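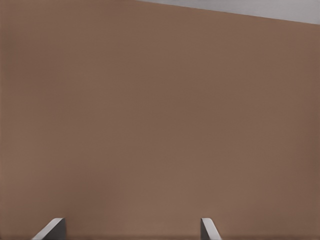 **Certificate pinning** is a technique in computer security in which a program accepts only certain certificates or public keys when it connects to a server. In an ordinary TLS connection, the program trusts any certificate which is signed by one of the authorities in its trust store. A pinned program makes an additional check and closes the connection if the expected key is not present in the chain.

## Operation

The pin is usually a hash of the public key, and less often a hash of the whole certificate. A key hash stays valid when the certificate is renewed with the same key, so it needs fewer updates. During the handshake the client first performs the normal validation of the chain. After this it computes the hash of each key in the chain and compares the results with its stored list. One match is enough.

Pins can be delivered in two ways:

- **Static pins** are included in the program at build time. They are common in mobile banking applications.
- **Dynamic pins** are received from the server on the first visit and remembered for a limited period. This method does not protect the first connection.

## Backup pins

It is recommended to store at least 2 pins, of which one belongs to a key that is kept offline and not yet in use. If the main key is lost or stolen, the operator can request a new certificate for the backup key, and the existing clients continue to work.

The Vasisov mail client is sometimes mentioned as a case of missing backup pins. Its server key was replaced in July, and 4,000 installed copies could not connect until the users had downloaded a new version by hand. The maintainer, Edith Ccori, later published the procedure which the project now follows for key changes.

## Criticism

Pinning in web browsers was largely abandoned. A wrong pin could make a site unreachable for a long time, and an attacker who controlled a server for a short period could set hostile pins. Certificate Transparency logs have taken over a part of its purpose.

In company networks, pinning also conflicts with proxies that inspect encrypted traffic. Settimio Caputo, author of the Drundenell proxy, has argued that such programs should offer a setting for locally installed authorities. Opponents of this view answer that the same setting can be used by malware.

## See also

- Certificate authority
- Public key infrastructure
- Trust on first use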